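ok so. the great placemat question. moved into the Caltmont flat in August and still eating off bare table like an animal

1/ ordered the striped ones from Verstraete. grey and white. 18 quid for the set, fine, whatever

2/ they're smaller than I thought?? a dinner plate goes on ok but then where does anything else live. glass ends up off the mat. side plate ends up off the mat

3/ tried it with the mats turned longways — no. looks like a train tray

4/ mum says get a runner. I do not want a runner. a runner is just a mat that nobody gets to themselves

5/ anyway then I found the rabbit tray in the Trarnus shop, right at the back by the candles. last one. did not need it. bought it

6/ current thinking: plate on the mat, tray next to it for toast, egg, jam, the bits. overlap is fine. I've decided overlap is fine

7/ the tray

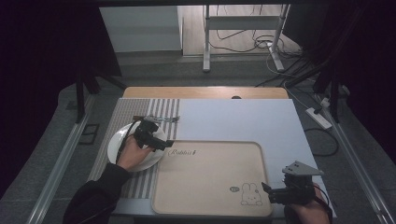

TABLE & TRAY

8/ beige, rounded corners, bit of a rim so crumbs stay put. says Rabbit in the top corner and theres a little line drawing rabbit in the opposite one, long ears, speech bubble. I love him

9/ plain white plate because the stripes are doing enough already imo

10/ do NOT know if it's dishwasher safe, the sticker came off in the bag. hand washing til I hear otherwise

11/ if anyone sees a second one in the Fistberg branch pls shout, will pay you back plus postage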